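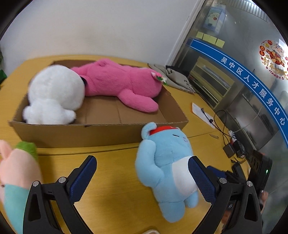 Plush toys on the sorting table, with a white one and a pink bear already in the box.

A shallow cardboard box is the best tool there is for dealing with stuffed animals, and most households already have one. The high-sided kind swallows everything. Toys go in, get buried and stay buried until the next move. With low sides you can see what you have, and a child can pick one out without dumping the rest on the floor.

Plush is awkward to store. It takes up far more space than it weighs, it doesn't stack, and it grabs dust. It also tends to arrive without anyone planning for it, from birthdays, fairs and claw machines. The Trorcombe toy library, which lends to 138 families, had 600 plush toys on its shelves when it began its spring sort in April. By the end it had kept fewer than half.

Their method is simple enough to copy at home. Clear a table, put one box in the middle and take the toys one at a time. Big ones go in first. Two large animals will fill most of a shallow box, so lay them side by side with the heads toward the back. Small, stubby characters can wait on the table until you see what gaps are left. Many of them will fit between a big toy's legs.

Check each toy before it goes in. Run a thumb along the seams under the arms and at the base of the neck, where stuffing works its way out. Tug at anything sewn or glued on. Hats, bows and flowers near the ears are usually the first parts to come loose, and a loose flower is a choking risk for a baby. If it moves, stitch it down or take it off.

Washing is the part people put off. A pillowcase tied at the top works as well as a mesh bag. Use cold water and a gentle cycle, then dry flat on a towel. Long white fur goes gray and matted if it is spun too hard – brush it with a clean pet brush while it is still damp. Anything with a sound box inside should be wiped by hand.

Then there is the question of where the boxes go. The library in Bulau, which runs on the same system, keeps 21 of them on open shelves at knee height, grouped by size. Grouping by animal was tried first and dropped. Too many toys could be a bear or a cat depending on who was looking, and the children put them back wherever they liked.

For long storage, skip the plastic bag. Plush that goes away even slightly damp will smell by summer. Cardboard lets some air through, and an old cotton sheet over the top keeps the dust off. Honeo, a small storage shop that sells by mail, makes a lidded box with vents for this purpose, but a grocery carton cut down with a utility knife does the same job. Tape over the cut edges so they don't scratch small hands.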